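Workshop notebook, Clallell print room
1/14/25
Posted by Hòa Doãn

Back on the big lino after the break. Block was stiff as a biscuit, put it on the radiator under a towel for a bit and it cut fine after. Should have been doing that since November.

Key block first. Sky still too busy. Took out most of the left hand clouds with the wide gouge and now it breathes, more or less. Kept the one ugly cloud over the harbour wall, I like it, everyone else can complain.

Ink: Sengar black, straight from the tin, far too tacky. Worked in a smear of the Sketa oil and got a decent roll. Do NOT use the Mestard extender with this black, goes grey and slidy, tried it on the offcut and had to wipe the lot.

Proof 1 – salty all over, not enough ink.
Proof 2 – better, filled in round the ropes.
Proof 3 – good. Pinned up by the sink for colour notes.

Colour is the real problem. Want an orange that sits on top of the green without going to mud where they overlap. Been looking at those poster printers who let the overlap be its own colour and don't fuss about it. Maybe I fuss. Plan is green first, very thin, leave it two days, then orange.

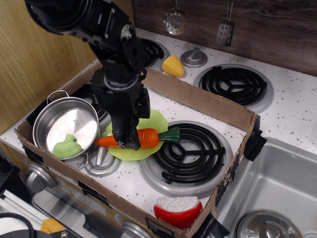
Orange on pale green, carrot and plate.

Green needs to be paler than I mixed it. Nearly all white, tiny bit of yellow. Tried a swatch on newsprint and on the good paper, completly different on each so ignore the newsprint one.

Registration: pins have drifted again on the left side. Re-taped the tabs, checked with three sheets of scrap, all fine. If you use the jig after me please dont lift it by the tabs.

Paper stock: 132 sheets of the heavy left, 564 of the thin. Thin is ok for proofs, cockles if you look at it. Edition will be small so no need to order yet.

Still to do
- clean up edges of key block, chatter showing bottom right
- cut green block (transfer is done)
- mix orange, write the recipe down this time
- sand the second baren, 800 grit
- ask abot the drying rack, bottom shelf sticks

Hands are wrecked. Stopping there, green block next.

Recent entries
Drypoint on card, second go
Why the blue plate went purple
Sharpening gouges, notes
Press blankets: wash or replace

Get new notebook entries by email. Enter your address to sign up. Unsubscribe whenever you like.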